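Novby transfer station to take electronics year-round

Novby residents will be able to drop off old computers, televisions and printers at the Plurkinstead Road transfer station all year starting in February, the town's public works department said this week. Until now the town has collected electronics twice a year, in the spring and fall, in the parking lot behind the ice rink.

The change follows a fall collection that ran well past its closing time. Cars were backed up onto Plurkinstead Road by 9 a.m., and the last ones were let in after dark. The department logged 491 vehicles, the most since the event began. Police closed the right lane for part of the morning, and the rink had to move a youth hockey practice because parents could not get in.

Under the new setup, electronics will be accepted during regular station hours, 8 a.m. to 3 p.m. A covered bay on the north side of the building, used until recently to store road salt, has been cleared and given a new concrete floor. Drivers should pass the scale and follow the yellow signs. There is no need to weigh in unless the load also includes household trash or yard waste.

Most items will be free for residents with a current station sticker. Televisions and monitors with glass picture tubes will cost $6 each, payable by card or check. The station does not take cash. Residents of neighboring Stodstead may use the bay under the existing agreement between the two towns, but they will need to show a Stodstead sticker at the gate.

The bay will not take refrigerators, air conditioners or smoke detectors. Refrigerators and air conditioners still go to the appliance area, where the present fee applies. Loose batteries belong in the drums next to the office, with tape over the terminals of the lithium ones. Businesses are limited to 300 pounds per visit and must call ahead.

Hauling will be handled by Hijazi Recycling, which has picked up the town's scrap metal for several years. The electronics contract runs for two years, with an option for a third. The town expects to spend about the same as it did on the two weekend events, once police details and tent rental are figured in. A flyer with the hours and the list of accepted items will be mailed to 2,434 households before the bay opens — the same list that gets the leaf pickup schedule.

Equipment does not have to be complete or in working order, the department said, and parts may be brought in separately as long as they are boxed. A desktop tower with its side panel off and nothing in its memory slots, like the Dell shown with this article, will be accepted the same as a whole one. Residents are asked to erase personal files before they come. Staff at the station cannot wipe or remove drives, and items left in the bay cannot be returned. Questions can be directed to the public works office during business hours.

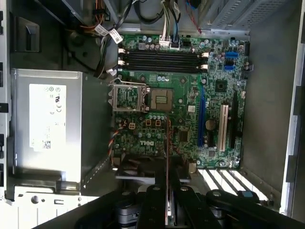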